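July, glue bench, second batch of Sestex

Yolandi Mtshali says the new hide glue sets faster than the Godoy. I doubt it.

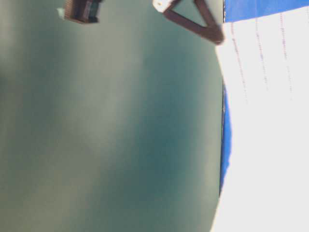 Mixed 40 g with water from the Clemport tap and left it for 22 minutes, as the sheet from Fustholm suggests. Two joints held, one slid when I leaned on it. Their claim of full strength in 2 hours looks generous – almost 100 minutes in I could still get a thumbnail into the squeeze-out. Redo with the old brush.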